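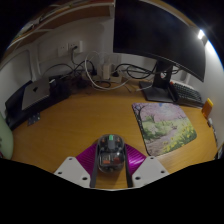 Big news for my fellow cookie people! Wike, the little kitchen shop in Druslow, is bringing back its October muffin pan swap, and I'm way too excited. You bring a pan you never use, you go home with one you will (last year I got a 12-cup tin and made pumpkin muffins for weeks).

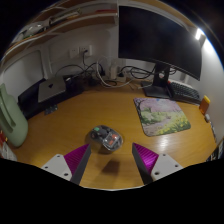
Sign-up costs $5 and there are 86 spots, so don't wait. I'm doing mine tonight at my desk, with that see-through mouse, the one with its little green and red parts showing, and a plate of snickerdoodles. Ciluro is handing out samples of its new baking cocoa too!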